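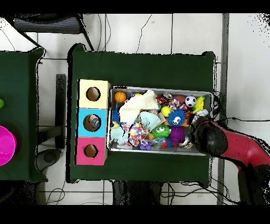 Toy sorters wanted, Drumcombe. Part-time, paid, starts in November.

Most adverts for sorting work promise a "fun, fast-moving environment". We have read plenty of them and believed none, so we will try to tell you what the job is. Ansari takes in mixed toys and household bits, and somebody has to go through them by hand. Balls, cloths, soft toys and the odd drinks can all arrive in the same heap. You take one thing out, decide what it is and put it where it belongs. Then you take out the next.

The shift is 15 hours a week, mornings only, with a start at 8. We have 2 places. If you have been told that tidying is good for the soul, please come for a trial morning before you give notice anywhere else.

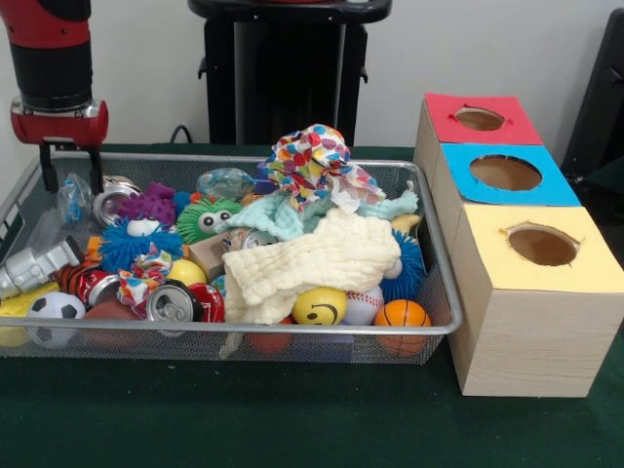

Do I need to have done this sort of work before?
Experience is welcome but we don't give it much weight. People who have sorted for years can be very sure of themselves and still put a can in with the cloths.

What we do want is patience with things that don't fit a category. Is a spiky rubber ball a ball or a novelty? We have a written rule for that, and you may well disagree with it. Tell us, but follow it until it changes. 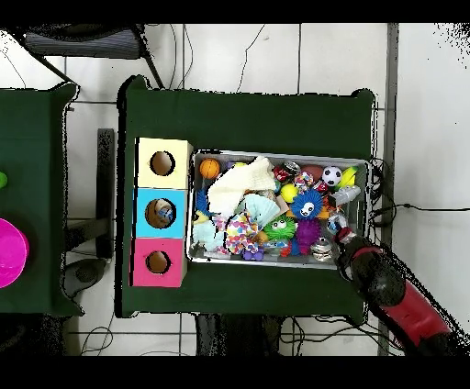 Toys for sorting, with the yellow, blue and pink boxes alongside.

You must be 18 or over. The work is done standing, though you can ask for a stool. We don't offer bonuses for speed, having tried them at our Bratuvik site and spent a month re-sorting the results.

Please don't send a personal statement about your passion for organisation. A short note with your working hours and one job you stuck at will do. 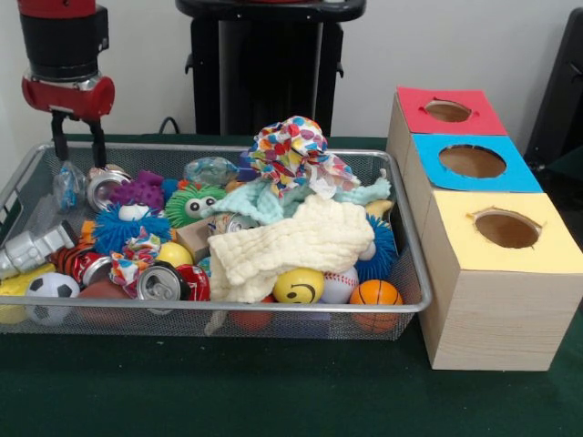
A mixed basket: toys, cans and fabrics.

Write to Shewit Gebru, Ansari, Drumcombe. Everyone who comes for a trial morning is paid for it, whether or not we take them on.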